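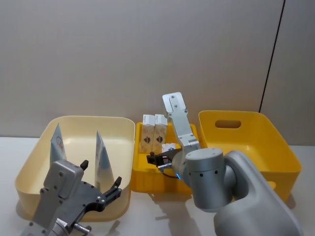 탁자 위에 나란히 놓인 플라스틱 용기 세 개. 왼쪽의 크림색 용기는 모서리가 둥글고 테두리가 넓다.

**플라스틱 수납 용기**(plastic storage container)는 열가소성 수지를 성형하여 만든, 윗면이 열린 상자 모양의 용기를 통틀어 이르는 말이다. 가정의 정리용 상자, 소매점의 진열 용기, 창고의 부품함, 식품 가공장의 운반 상자가 모두 포함된다. 뚜껑은 필수 요소가 아니며, 밀폐를 목적으로 하는 식품 보관 용기나 액체용 통은 대개 별도의 품목으로 분류한다.

## 명칭

국내 유통업계에서는 크기와 용도에 따라 바구니, 상자, 바스켓, 빈(bin), 트레이, 토트(tote) 등의 명칭이 섞여 쓰인다. 벽면에 구멍이 많으면 바구니, 구멍이 없으면 상자로 부르는 경향이 있으나 엄격한 구분은 아니다. 깊이가 얕은 것은 트레이라고 한다. 물류 분야의 토트는 양쪽에 손잡이가 있고 적재가 가능한 운반용 상자를 가리키는 경우가 많다. 같은 금형에서 나온 제품이 판매 경로에 따라 서로 다른 이름으로 등록되기도 하므로, 구매 사양서에는 명칭과 함께 안치수, 바깥치수, 재질을 적는 것이 일반적이다.

## 재료

### 폴리프로필렌

폴리프로필렌(PP)은 밀도가 낮고 반복 굽힘에 강하며 내약품성이 좋아 수납 용기에 널리 쓰인다. 단독중합체는 강성이 높지만 저온에서 충격에 약하다. 냉장·냉동 환경에서 쓰는 제품에는 에틸렌을 공중합한 블록 공중합체를 주로 사용한다. 투명도가 필요한 제품에는 랜덤 공중합체에 투명화제를 첨가한다.

### 폴리에틸렌

고밀도 폴리에틸렌(HDPE)은 저온 충격 강도가 높아 옥외용 상자와 수산물 운반 상자에 쓰인다. 표면이 비교적 무르고 긁힘이 잘 생긴다. 저밀도 폴리에틸렌(LDPE)은 유연하여 상자 본체보다는 눌러 끼우는 뚜껑에 쓰이는 예가 많다.

### 스타이렌계 수지

폴리스타이렌(PS)은 투명하고 치수 안정성이 좋으나 잘 깨진다. 고충격 폴리스타이렌(HIPS)과 ABS 수지는 이를 보완한 재료로, 표면 품질이 중요한 서랍형 용기에 사용된다. 유기 용제와 일부 유지류에 닿으면 응력 균열이 생길 수 있다.

### 첨가제와 착색

흰색과 크림색 제품에는 이산화타이타늄이 주된 백색 안료로 쓰이며, 크림색은 여기에 황색 또는 갈색 계열 안료를 소량 더해 얻는다. 착색은 안료를 고농도로 분산시킨 마스터배치를 원료 수지에 혼합하는 방식이 보통이다. 옥외용에는 자외선 흡수제와 힌더드 아민계 광안정제를, 전자 부품용에는 카본 블랙 등의 도전성 충전재나 대전 방지제를 첨가한다.

## 구조

### 벽면과 빼기구배

용기의 옆벽은 대부분 바닥에서 위로 갈수록 바깥으로 벌어진다. 이 기울기를 빼기구배라 하며, 굳은 성형품을 금형에서 손상 없이 꺼내기 위해 둔다. 표면에 무늬를 넣으면 이형 저항이 커지므로 무늬의 깊이에 맞추어 구배를 늘린다. 구배가 크면 빈 용기를 포개기 쉬워지지만, 같은 윗면 치수에서 바닥 면적과 내용적은 줄어든다.

### 테두리

윗면의 테두리는 벽면의 휨을 억제하고 손으로 잡을 자리를 제공한다. 단면은 바깥쪽으로 평평하게 펼친 형태, 아래로 꺾은 ㄱ자 형태, 한 번 더 말아 넣은 형태로 나뉜다. 아래로 꺾은 테두리는 강성이 높은 반면 세척수가 고이기 쉬워, 식품용 제품에서는 배수 홈을 두기도 한다.

### 모서리와 바닥

모서리를 둥글게 처리하면 응력 집중이 줄고 용융 수지의 흐름이 원활해지며 세척도 쉬워진다. 직육면체에 가까운 물품을 담을 때에는 모서리 반지름이 클수록 쓸 수 없는 공간이 늘어난다. 바닥에는 휨을 줄이기 위한 보강 리브를 바깥면에 두는 경우가 많다. 리브가 벽 두께에 비해 지나치게 두꺼우면 반대쪽 면에 수축 자국이 나타난다.

### 포갬과 쌓음

빈 용기를 서로의 안에 끼워 넣는 것을 포갬(nesting), 내용물이 든 용기를 위로 올리는 것을 쌓음(stacking)이라 한다. 벽면이 기울어진 용기는 포개기에 적합하고, 수직에 가까운 용기는 쌓기에 적합하다. 두 기능을 겸하는 제품은 위 용기의 방향을 180도 돌리면 턱이 맞물려 쌓이는 구조이거나, 금속 또는 수지제 걸쇠를 안쪽으로 젖혀 위 용기를 받치는 구조이다. 포갠 용기 사이에 진공이 생겨 분리되지 않는 현상을 막기 위해 벽면에 간격 유지용 돌기를 둔다.

## 제조

### 사출 성형

가장 일반적인 제조법이다. 가열 실린더에서 녹인 수지를 닫힌 금형에 고압으로 주입하고, 보압과 냉각을 거쳐 꺼낸다. 게이트는 바닥 중앙에 두는 것이 보통이며, 대형 용기에는 핫 러너를 이용해 여러 지점에서 주입한다. 냉각 시간은 벽 두께의 제곱에 대체로 비례하므로, 얇은 벽은 재료비와 성형 주기를 함께 줄인다. 다만 지나치게 얇으면 수지가 테두리까지 채워지지 않는 미성형이 발생한다.

### 진공 성형

가열한 시트를 틀에 밀착시켜 모양을 만드는 방법이다. 금형비가 낮아 소량 생산과 얕은 트레이에 적합하다. 시트가 많이 늘어나는 모서리 부분이 얇아지는 단점이 있으며, 깊은 용기에서는 플러그로 시트를 미리 밀어 넣어 두께 편차를 줄인다.

### 회전 성형

분말 수지를 금형에 넣고 가열하면서 두 축으로 회전시킨다. 내부 응력이 작고 이음매가 없는 대형 용기를 만들 수 있으나 성형 주기가 길다.

## 주요 결함

| 결함 | 양상 | 주된 원인 |
|---|---|---|
| 휨 | 긴 벽면이 안쪽으로 굽음 | 불균일 냉각, 수축 차이 |
| 수축 자국 | 리브 반대쪽 면의 오목한 자국 | 보압 부족, 과도한 리브 두께 |
| 웰드 라인 | 수지 흐름이 만난 곳의 선 | 낮은 수지 온도, 게이트 배치 |
| 플래시 | 분할면의 얇은 돌출부 | 형체력 부족, 금형 마모 |
| 백화 | 굽힌 부위가 희게 변함 | 과도한 국부 변형 |

## 시험

수납 용기의 시험 항목은 용도에 따라 다르나 치수, 압축 하중, 낙하, 바닥 처짐의 네 항목이 기본이 된다. 압축 시험에서는 빈 용기 또는 규정 하중을 넣은 용기를 평판 사이에 두고 눌러 최대 하중과 변형량을 기록한다. 결정성 수지는 성형 후에도 수축이 진행되므로 치수 측정 전에 일정 시간 상태 조절을 한다.

폴리올레핀은 상온에서도 크리프가 나타난다. 단시간 압축 시험의 결과만으로 장기 적재 높이를 정할 수 없으며, 장기 하중 시험을 따로 실시한다. Jistberg의 2022년 4월 자 제품 자료에는 폴리프로필렌제 운반 상자를 28일간 정하중 상태에 둔 뒤 측정한 바닥 처짐이 5 mm로 기재되어 있다. 같은 자료의 단시간 압축 시험에서 최대 하중은 1,223 N이었다.

## 규격과 호환성

물류용 용기는 팔레트의 평면 치수를 정수로 나눈 모듈 치수를 따르는 경우가 많다. 가정용 제품에는 공통 규격이 없어 제조사별 계열 치수가 사용된다. Kovulier는 폭을 고정하고 깊이만 달리한 일곱 종의 계열을 두며, Imai의 계열은 바닥 치수를 기준으로 하여 높이를 변화시킨다. Foster의 선반용 용기는 테두리 폭을 통일하여 높이가 다른 본체에 같은 뚜껑을 끼울 수 있다. 바깥치수가 같더라도 테두리 단면과 구배가 다르면 서로 포개지지 않는다.

## 사용과 관리

폴리프로필렌 용기는 중성 세제로 세척할 수 있다. 연마재가 든 수세미는 표면에 미세한 홈을 남겨 오염물이 부착되기 쉽게 한다. 직사광선에 장기간 노출된 제품은 표면이 분말처럼 일어나는 초킹이 나타나고 충격 강도가 떨어진다. 흰색 계열 제품의 황변은 산화 방지제의 변질로도 발생하며, 이 경우 기계적 강도의 저하를 동반하지 않을 수 있다.

## 재활용

단일 재질의 용기는 파쇄, 세척, 건조, 압출을 거쳐 재생 펠릿으로 가공된다. 폴리프로필렌과 폴리에틸렌은 모두 물보다 가벼워 물을 이용한 비중 선별만으로는 분리되지 않으며, 근적외선 선별을 병용한다. 카본 블랙으로 착색한 제품은 근적외선을 흡수하여 판별이 어렵다. 금속 걸쇠와 종이 라벨은 파쇄 전에 제거한다. 재생 원료는 열 이력에 따라 용융 흐름 지수가 달라지므로 신재와 혼합하여 성형성을 조정한다.

## 같이 보기

- 사출 성형
- 폴리프로필렌
- 빼기구배
- 팔레트
- 크리프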